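Why Is Yellow So Easy to See?
Reading time: 2 min

Look around your street. Road signs, school buses and raincoats are often yellow. Why do people choose this color so much?

The answer begins inside your eye. At the back of it there are tiny cells called cones. Most people have three kinds. One kind works best with long waves of light, one with middle waves, and one with short waves. Yellow light wakes up the first two kinds very well at the same time, so your brain gets a strong message: something bright is there!

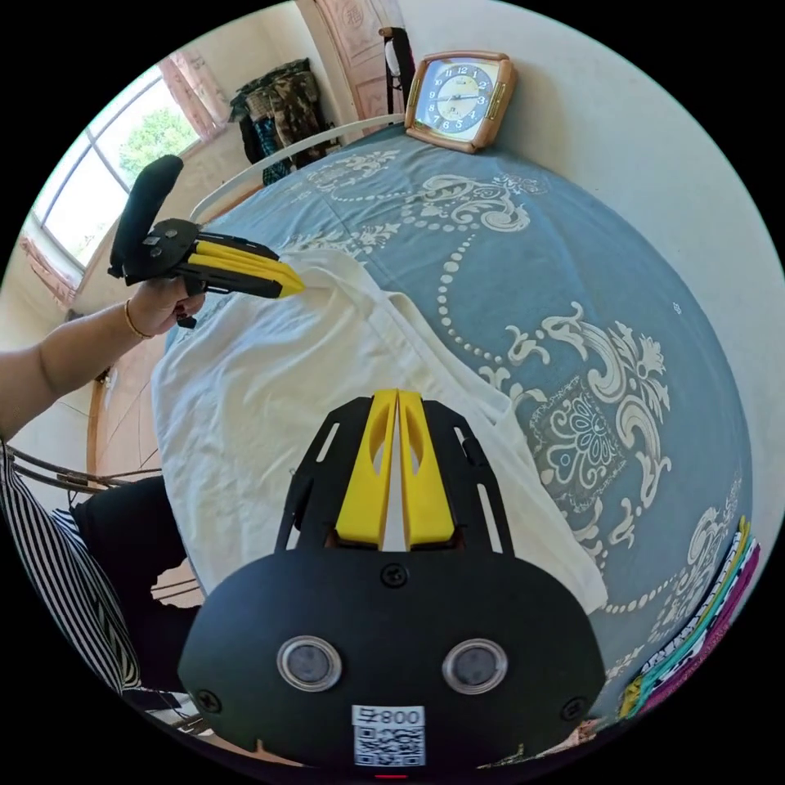 Two yellow fingers next to black parts.

Yellow has also a good friend, and this friend is black. Yellow is a light color and black is the darkest of all. When they are side by side, the edge between them looks very sharp. Wasps use this trick too. Their stripes tell a hungry bird — leave me alone, I can sting.

You can try it at home. Cut 25 small squares from yellow paper and 25 from dark blue paper. Ask a friend to put them on the grass in the evening, when the sun is low. Then you have 30 seconds to collect as many as you can. Which color do you have more of in your hand?

Veronika Halász wrote this page for the children of Farnport.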